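Session 16: Looking after the bin-picking cell

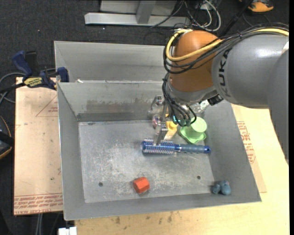 Page last changed: 9/28/19

Welcome to my favorite session of the course! Today we leave the planning code alone and take care of the KUKA arm, its gripper and the bins in the Zirncombe lab.

Start with the cables. The thick yellow one runs along the top of the link and loops around the orange joint, and the black bundle bends around the same side. Every loop needs enough slack for the last joint to turn both ways. Jog the joint slowly, one partner on the pendant and one watching the cables. If anything pulls tight, stop and re-dress it. The thin black ones by the wrist are the easiest to snag, so give them extra time.

Next, the bins. A bar clamp grips the area beside them. Check it by hand before each run, because a bin that creeps 2 mm will spoil your calibration and you'll spend a whole evening blaming your code (I have!). Scratches on the metal floor are fine. Burrs are not.

Gripper: wipe the fingers, check the screws, then close on the hairbrush. Bristles are a great test, since they give under the finger and the contact reading climbs gradually. Try the brush by its handle too and compare the curves. They look wonderfully different.

Log everything in Rudero under cell number 2137. Fault 23 means the tool lost power; reseat the connector with the arm OFF.

Reading for next time: the Negussie notes on cable routing, up to the part on strain relief. Bring your plots.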